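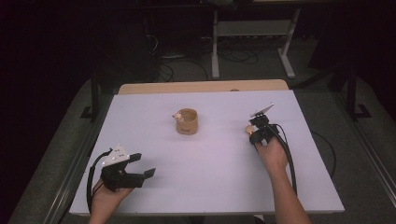 I have been meaning to write up the Flernen cup for a while now, and since Shamim Farooqui asked me last month whether hers would be worth buying in the bigger size too (it would, Shamim, but read to the end first), I may as well do the job properly and put everything in one place.

So, the basics. It's a plain cylinder of a cup in a light brown, the kind of tan you get when you put plenty of milk in your tea, with an open top and a small dark logo on the front. No handle and no lid. I paid 10 dollars for mine in January and I have since gone back for another, so I now own 2 of them, one for the kitchen and one for the desk. The desk one has hardly ever had a drink in it, if I'm being truthful, and it's the one I've grown fondest of.

The color was what made me hesitate. On the shop's page it looked nearly orange, and I had a little Wulla mug some years ago that was sold as "sand" and arrived the shade of a traffic cone, so I was wary! But in person it is a quiet, soft brown, and it looks very nice on a pale surface. Set it on a white tabletop and it warms the whole thing up without shouting. On my dark kitchen counter it gets a bit lost, so if your furniture runs to walnut you might want one of the brighter colors.

Now the rim, which is the part I really want to talk about. I collect tiny animals (I know, I know – my sister has given up dusting my shelves when she visits) and I have a small white one with dark dot eyes that came in a set from Swati. I was never sure what it was supposed to be. A bear, my niece says. A sheep, says everyone else. It perches on the edge of the Flernen cup and looks out at you as if it had climbed up there by itself, and I can't tell you how much pleasure I get from that on a gray afternoon. It took me a few tries to find the spot where it would stay. I had tried it on the Wulla first and it went straight into my coffee.

I should say that the cup and the animal are sold separately, by different people, and neither one is made for the other. If you want them together you'll have to shop twice. The Swati set cost me more than the cup did, and there were a couple of little creatures in it that I've never found a home for, but the white one makes up for them.

As a drinking cup I'd call it good and leave it there. The straight sides are comfortable to hold, and mine doesn't drip down the front the way some do. With no handle you do have to wait a few minutes if you've filled it with something very hot, and I've learned to pour tea only to the halfway point and come back for more. My husband, who likes his coffee scalding and likes it immediately, has gone back to his old Cerkon mug and won't be persuaded. Fair enough! Iced coffee is where I like the Flernen best, and lemonade in the summer.

As a desk cup it's lovely. I've kept pencils in it, and paintbrushes, and for one long week a bunch of sweet peas from next door, which looked better in it than in any vase I own. It's narrow enough that short pencils don't lie down and sulk at the bottom. It doesn't slide about when you reach across the table for something, or not on my table anyway, and I'm not a careful reacher.

Washing up: I do mine by hand with an ordinary sponge. I haven't been brave enough to put it through the dishwasher because of the logo, which I'd be sorry to lose, small as it is. So far it hasn't faded at all. Coffee does leave a faint ring inside if you forget it overnight, and a little baking soda takes it off again.

My complaints are minor ones. I'd like a lid, even as an extra you could buy later. The box it came in was far too big, stuffed with so much paper that I nearly threw the cup out with it. And the larger size, the one Shamim has her eye on, has a thicker rim when you see them side by side in the store, so I can't promise a small animal would sit on it as happily. If you only want it for drinks, go ahead and get the big one. If you've got a little creature looking for a perch, buy the small one and try it at the kitchen table before you fill it with anything.

Four and a half stars from me, and I'd make it five for a lid.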